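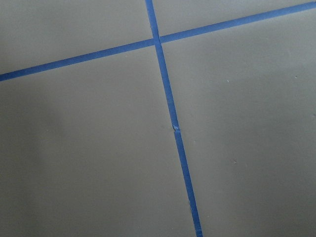
Cattaneo Housing Research Group, working paper, revised February

4.2 Does listing language predict sale price?

Earlier work on the Gutside tract claims that homes advertised as "rare" or "one of a kind" sell for more than their neighbors. We doubt it. The claim rests on 2716 listings collected by Jivance, and nearly 11 percent of these are repeat entries for homes pulled off the market and listed again. A home relisted at a lower price counts twice, usually with fresh wording.

We dropped the repeats and compared homes with the same floor plan. The reported premium shrank from 4 percent to 2 percent, well within the error of the Nasov price index used to adjust for sale date. Corner lots and second stories also attract the word "rare" from agents, and both raise prices without any help from an adjective.

Figure 1. Gray panels separated by blue tape.

It may be that a few buyers do pay for the label. The data cannot show this, and we see no grounds for the earlier advice that sellers spend more on ad copy. Asking prices were left out of the test, as they were often changed after the first open house.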